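Search this book Enter keyword Go

Chapter 4
Setting Up and Looking After a Two-Jaw Gripper

A gripper is the part of the machine that wears first, and in a training shop it usually gets the least care. This chapter covers the hand-held two-jaw gripper used in the Omden practical course. The same jaws fit the arm in the Irel cell, so what you learn at the bench carries over to Chapter 5.

Before you start, read the fault log. The Irel cell ran 1,397 cycles in November before its first dropped part, and the cause was a worn grip pad. The motor, which two shifts had blamed, was fine.

4.1 Checking the linkage

Hold the tool with the jaws up and close them slowly by hand. Both should reach the centre together. If one arrives early, look at the pivot pins before you touch any adjustment. A pin that has worked out of its seat will let the link tilt, and no setting will cure that. Wipe each pin with a dry cloth. Do not oil them unless the maker's sheet calls for it. Oil travels to the pads.

4.2 Checking the pads

Run a fingernail along the ribs. They should feel even from top to bottom. Replace pads in pairs, and write the date on the bench card. The Flilbridge shop changes its pads every 26 working days whether they look worn or not.

4.3 Trial grips

Finish with trial grips on soft, slippery goods. Hard blocks are too easy and will hide a poor pad. Thin plastic shifts and folds under load, and you can watch the ribs to see whether they keep hold of it. Work over a shallow tray.

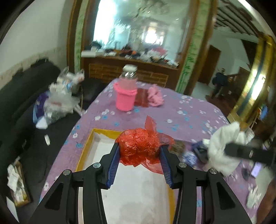
Flilbridge disagrees with the order given here, and says trial grips should come before the linkage check, so that the fault shows itself while nothing has been disturbed. There is sense in that on a tool with a known complaint. For routine care, keep to the order above.

Record each trial as held, slipped or dropped. Two slips in one session mean the pads come off for inspection. Section 4.4 deals with removing them.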